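Notes from the Network Corner
2023-11-01

Hello again, everyone, and thank you for all the kind replies to the last newsletter (I'm still working my way through them, so please be patient if yours is one of the longer ones!). Most of you wanted to hear more about MTU, so let's get straight into it.

The question came from Zeyu Tan, who looks after the network at Nalcombe. They'd stretched a VLAN between two sites over a VXLAN overlay, and everything looked lovely. Pings worked, SSH logins worked, the monitoring dashboard was a sea of green. Then someone tried to copy a backup across and it hung after the first few kilobytes, every single time.

If you've been around networks for a while you're probably nodding already. Small packets get through, big ones vanish – that's nearly always an MTU problem. VXLAN over IPv4 adds 50 bytes of outer headers, so a full 1500-byte packet from a server no longer fits on a transport link that is also set to 1500. The login prompt is tiny and sails through. The backup isn't, and doesn't.
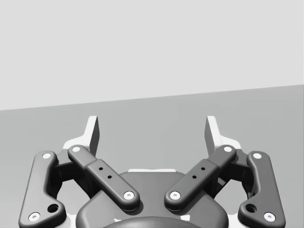
Finding the spot

Zeyu did the sensible thing and pinged between the tunnel endpoints with the don't-fragment bit set, starting at 800 bytes and working upwards until the replies stopped. Do remember that the ping size on Linux is the payload only, so you need to add 28 bytes for the ICMP and IP headers before comparing it with the interface setting. I have forgotten this more often than I'd like to admit, and always late in the evening.

There were nine hops on the path and two of them were still on the default. Both were older switches at the Brerel end that had been skipped when jumbo frames were rolled out back in April. Being layer 2 devices, they simply dropped the oversized frames and never sent an ICMP message back to anyone, so path MTU discovery had nothing to go on.
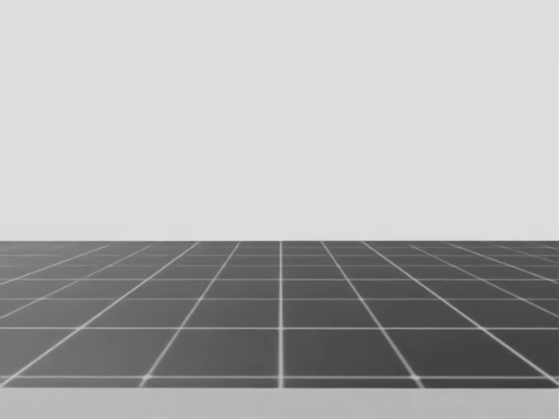

What to do about it

My favourite answer is to raise the MTU on every transport link, with plenty of headroom, and leave the servers alone. I'd go to 9000 or more if the gear allows it, and then check the interface counters afterwards for giants. Bram Koster wrote in to remind me that some vendors include the Ethernet header in the number you type and others don't, and he's quite right – read the manual for each box before you copy a value across.

If you can't touch the transport (a leased circuit, say), lower the MTU on the servers to 1450. Clamping TCP MSS on the router helps too, but only for TCP traffic that passes through it, and hosts talking inside the stretched VLAN never will.

Next time I'll have a go at the question on ECMP hashing and UDP source ports. Keep the letters coming!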